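Storing a big bundle of wooden sticks in a steel pot on the table

Cosden Community Help > Kitchen and Dining

I have a stainless steel pot with a black plastic handle, and I've been using it to hold wooden sticks for skewer nights.

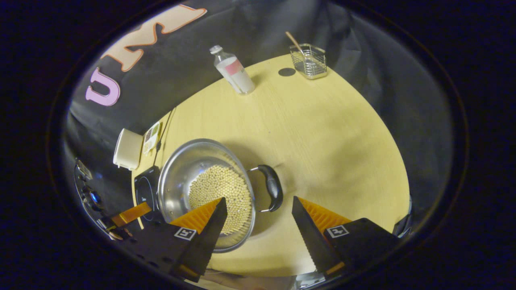 The sticks go in upright and packed together, so all you see from above is the ends. It works well enough on the table. We have a round light wood table, 47 inches across, and a single black induction cooktop that lives at the left edge of it. A wire basket for the utensils sits on the other side. Everything else has to fit in between.

I have three problems with the setup.

First, the bundle is so tight that when I pull one stick, three or four others come up with it. If I take some out, the rest lean over to one side and the pot feels like it wants to go over.

Second, I don't know if I should leave the sticks in the pot between meals. We do this maybe twice a month. The last batch smelled musty by the time I got back to it and I threw it away. I had washed some of the used ones and put them back in with the new ones, which may have been the mistake.

Third, the pot ends up very close to the cooktop. I only have so much table. Is it a problem to keep a steel pot full of wood there while the cooktop is on? I know induction doesn't have a flame, but it still makes me a little nervous. The table can't go any closer to the wall and I don't want to buy a second one.

I'd like to keep using this pot if I can. I have plenty of cupboard space for the sticks themselves, just not much on the table.

Posted by zoubi_table on 01/07/2018

mundo_cook

I'll take the last one first. Induction heats magnetic metal that is sitting on the zone, and many stainless pots are magnetic. A pot standing off to the side on the wood won't heat up from it. A pot standing on the zone might, if someone presses the button without looking, and a dry pot heats very fast. So pick a spot for the stick pot that is off the glass and keep it there every time. With a 47 inch table I would put it over by the utensil basket. People reach across for utensils anyway, so they can get a stick on the same trip.

Also unplug the cooktop or switch it off at the outlet when you're done eating, and watch where the cord runs. Ours used to hang off the side of the table right where people sat down, and it got caught on a chair more than once. Now it goes toward the wall.

For the sticks coming up together, the pot is too full. Take out a quarter of them. To stop the rest from leaning, stand a drinking glass or a narrow jar in the middle of the pot and put the sticks around it in a ring. They stay up straight and each one comes out by itself. The jar can hold the used ones if you don't have another place for them, but I prefer a separate cup so there is no mixing.

If the pot still feels tippy, put a layer of dry rice or clean pebbles in the bottom. I use rice, an inch deep. Throw the rice out after a month or so.

As for storage, don't leave them in the pot. Wood picks up damp and a steel pot has no way to let it out. Keep the new ones in the bag they came in, clipped shut, in a dry cupboard away from the stove and the sink. Put out what you need that evening. For a dinner for four I put out 54 and usually have some left over.

I don't wash and reuse the thin ones. They are cheap, and the pointed end gets fuzzy after one boil. If you really want to reuse them, wash them in hot soapy water the same night and lay them flat on a rack for two full days before they go anywhere closed. Never put them in with new ones.

Ustemton kitchen

Just use a taller pot. Short ones always fall over.

no_lid_needed

Agree with most of what mundo_cook said, except the rice. It got into everything at my house and stuck to the ends of the sticks. A folded dish towel in the bottom does the same job and you can wash it. It won't add weight, though, so if weight is what you need, go with the pebbles.

One more thing about the musty batch. Check the pot too. I had the same smell and thought it was the wood, but there was water sitting in the seam where the handle joins on. I dry mine upside down overnight now and the smell hasn't come back.

If you have sticks left over at the end of the night that were not used but were out on the table with steam going, let them sit out until morning before you bag them.

Contact us | Terms of use | © 2018 Cosden Community Help | Back to top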